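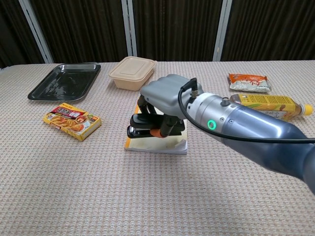 ¿Con qué frecuencia hay que revisar la pinza de un brazo robótico? Cada 242 horas de trabajo, según la regla que sigue el taller Turcotte, aunque el cable se mira todas las mañanas antes de encender.

La regla la escribió Ginette Campbell, que lleva siete años con estas máquinas y que todavía anota las horas en un cuaderno de papel. El programa Zulico las cuenta también, pero ella prefiere comparar los dos números. Cuando no coinciden, se busca el motivo antes de seguir.

Llegué al taller en febrero, a las siete de la mañana. La celda número 12 estaba parada y Zachary Bélanger ya había pasado la mano por el cable negro, desde el conector de la pinza hasta el final del antebrazo. Ese cable hace un arco por encima de la muñeca. Si el arco es demasiado corto, la muñeca tira del conector cuando gira; si es demasiado largo, se engancha con los objetos altos. Bélanger lo mide con una regla escolar y lo quiere de 43 milímetros por encima de la carcasa, en la posición de reposo.

— Al principio lo hacía a ojo — me explicó —, y cambiamos tres conectores en un invierno.

Después vienen los dedos. Son negros, con varias articulaciones pequeñas, y en ellas se acumula un polvo fino que sale de las telas y del cartón. Se limpian con un pincel seco. El aceite está prohibido en esta parte, porque pasa a las almohadillas y entonces un libro se resbala a mitad del camino.

El libro es, por cierto, el objeto más temido de la mesa. Una caja de curry tiene los lados firmes y una botella acostada ofrece una forma redonda que la pinza conoce bien. Un libro grueso hay que tomarlo casi a ras de la tela, y los dedos deben bajar mucho sin tocarla. Por eso la altura se ajusta siempre con él. Mackenzie Nguyen baja el brazo con el mando, muy despacio, se agacha hasta tener los ojos al nivel de la mesa y corrige de medio milímetro en medio milímetro. Tarda un cuarto de hora y durante ese tiempo no le gusta conversar.

El mantel también forma parte del ajuste. Turcotte trabajó primero sobre la mesa desnuda, y los golpes de los dedos se transmitían a la muñeca. Con la tela son más suaves, pero cada cambio de mantel obliga a medir otra vez la altura.

La luz verde de la muñeca ayuda menos de lo que yo imaginaba. En esta celda indica que el brazo tiene corriente y está listo, y no dice nada sobre el estado de los dedos. Campbell pide a los nuevos que no se fíen de ella para meter la mano: primero se pulsa la parada y después se toca.

A las nueve y media Nguyen guardó el mando en su soporte y Campbell escribió un cero en la columna de las horas. La siguiente en la lista era la celda de al lado, que desde la víspera hacía un ruido en el codo.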